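Residents' Bulletin

Changes to Floor Care and Hallway Access at Fadholm House

August 26, 2020

The Residents' Office wishes to inform all households of the arrangements for the care of floors, interior doors, and shared hallways in the coming season. The arrangements were approved by the Board of Management at its summer meeting and apply to all 138 apartments in the Fadholm and Dastmont wings. They replace the notice issued with last year's rent statement, which should now be discarded.

Scope of the work

The floors in both wings have not been refinished as a group since the Dastmont wing was opened to tenants. Individual repairs have been made on request, and the result is a mixture of finishes that is difficult to maintain. The Board has therefore engaged the firm of Segers to inspect every apartment and to prepare a written schedule of repairs. Inspection is free of charge to tenants. Refinishing will be charged to the building reserve except where damage is found to exceed ordinary wear, as defined in section 4 of the lease.

Mr. Dinesh Thevar will supervise the inspections on behalf of the Residents' Office. Each household will receive a card stating the proposed date and whether the visit falls in the morning or the afternoon. Households that cannot accept the proposed date are asked to return the lower half of the card to the office within 3 working days. A second date will be offered. Keys may be left at the front desk in a sealed envelope marked with the apartment number.

Inspectors will look at the condition of the floor along the walls and at doorways, the clearance beneath interior doors, and any place where the surface has lifted or darkened. They will not open closets or cabinets unless asked to do so by the tenant. A visit should take no more than half an hour in most apartments.

Preparing your apartment

Tenants are not required to move large furniture for the inspection. Small rugs should be rolled up and lamp cords gathered so that the inspectors can walk the length of each wall. Pets should be kept in a room that has already been seen, or with a neighbor. Tenants who need help with rugs or light furniture may request it when returning the card, and Ms. Noreen Dunne of the front desk will arrange it.

Interior doors will be tested for rubbing. Where a door drags on the floor, the inspectors will mark it with removable tape on the hinge side, and the tape should be left in place until the carpenter has called.

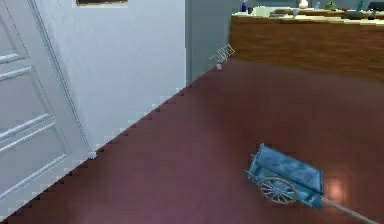
Cleaning between now and October

Until the schedule of repairs has been issued, tenants are asked to clean their floors with a damp cloth or a well-wrung mop only. Oil soaps and spray polishes leave a film that prevents new finish from bonding, and floors treated with them must be stripped first at additional cost. The Skumico cleaner supplied by the office in previous years has been withdrawn. Unopened bottles may be returned to the front desk. No refund is payable, as the product was issued without charge.

Shared hallways

Hallways in both wings must be kept clear at all times. Strollers, shopping carts, and boots may be placed in the ground floor storage room, for which a key is available against a signature. Items left in the hallways after the date printed on the inspection card will be moved to storage and held for 31 days.

The east stairs of the Dastmont wing will be closed for part of October while the treads are replaced. The elevator will remain in service. Tenants on the upper floors who rely on the east stairs are asked to contact the office before the end of September.

Appointments to the House Panel

The Board is pleased to announce that Ms. Gisela Grube and Mr. Gerd Weidemann have been reappointed to the House Panel for a further term. Ms. Mareike Weidemann has stepped down from the Panel following her move to the Fadholm garden apartments, and the Board records its thanks for her work on the lease revision. Tenants who wish to be considered for the vacant seat should submit a short letter to the office.

Questions concerning the inspections should be addressed to Mr. Thevar in writing or left at the front desk. Copies of the lease, including section 4, are available on request.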